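Section 4. Setting up the packing table

Read this section before you unwrap anything. The Trakia table comes with a white top, and the Lisik bag kit comes with more promises than most packing supplies deserve. Both work well enough if you set them up properly and ignore part of what is printed on the carton.

Before you start

You will need:
The Trakia tabletop and its four legs
One Lisik kit of clear plastic bags
A soft cloth
A tray or shallow box for small items
A felt pen and plain labels

The carton says the table can be ready in minutes. Allow an hour the first time. The leg bolts are fine, but the leveling feet are slow to turn, and the short wrench in the box hurts your hand after the second leg.

4.1 Placing the table

1. Stand the table where two people can reach it from opposite sides.
2. Turn each leveling foot until the top stops rocking. Press down on all four corners to check.
3. Look along the surface from a low angle. If an overhead light throws a hard glare across the middle, turn the table a quarter turn and look again.
4. Wipe the top with a dry cloth.

Note: A white top is sold as a way to make small items easier to find. It does help with dark or colored things. It does nothing for clear plastic, and a flattened clear bag on a white surface is easy to miss.

Caution: The top is rated for 40 kilograms spread evenly. We would not trust that figure at the corners. Keep heavy boxes on the floor and bring items up a few at a time.

4.2 Preparing the bags

1. Take out only as many bags as you will fill in one sitting.
2. Open each bag by rubbing the mouth between finger and thumb. Blowing into it is quicker, but don't do this with anything that will hold food or go near the skin.
3. Smooth the bag once with the side of your hand. Do not chase every wrinkle. They come back as soon as you let go.
4. Lay the item inside, flat side down, and push it toward the closed end.
5. Fold the mouth over twice and press.

The Lisik leaflet claims that a bag can be used 78 times. It does not say what counts as a use, or what shape the bag is in by the end. Go by the look of the plastic instead.

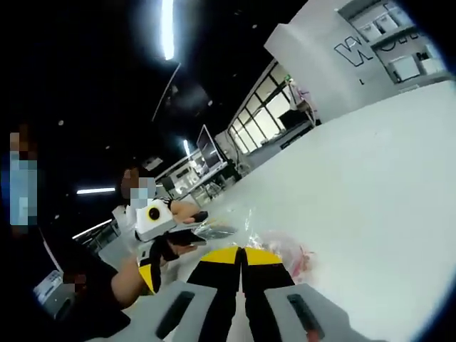 A crumpled bag may still be perfectly good. Hold it up to the light and check the side seams and the fold line, where splits usually begin. Surface creases alone are no cause to throw it out, whatever the leaflet says about "maintaining a factory finish."

Warning: Plastic bags can cause suffocation. Keep them away from babies, children and pets, and never leave a pile of them on a low table.

4.3 Bagging soft or brightly colored items

Soft goods shift around inside a clear bag and end up against one edge. The kit suggests a cardboard insert, sold separately under part number 1243. Try this first:

1. Fold the item to a little less than the width of the bag.
2. Slide it in and hold it in place through the plastic.
3. Press the air out from the closed end toward the mouth.
4. Fold and press as in 4.2.

If the item still slides, the bag is too big. Use the next size down. An insert is worth buying only for thin papers that must stay flat.

Note: Reds and pinks can rub off on plastic, and from there onto a white top. Test with a damp cloth on a hidden part of the fabric before you pack it. The maker of the tabletop calls the surface stainproof — we were able to stain it.

4.4 Working with others at the table

Agree on who fills and who labels. If everyone does both, bags get opened twice and labels go on the wrong ones. Keep laptops, drinks and phones to one side, well clear of the filling area. Anything resting on a loose bag will slide when the bag is pulled.

4.5 Problems

The bag will not stay shut.
The fold is too narrow. Make each turn two fingers wide. If that fails, use a clip and stop arguing with it.

The item cannot be found after packing.
Check under the empty bags before you open the full ones. Put a label on the outside of each bag, near the fold.

The table rocks again after a week.
The feet work loose. Tighten the lock nuts by hand, then a quarter turn with the wrench. The carton calls them self-locking, and we have seen no sign of it.

For replacement feet, see Section 9.

Revised Fri 19 June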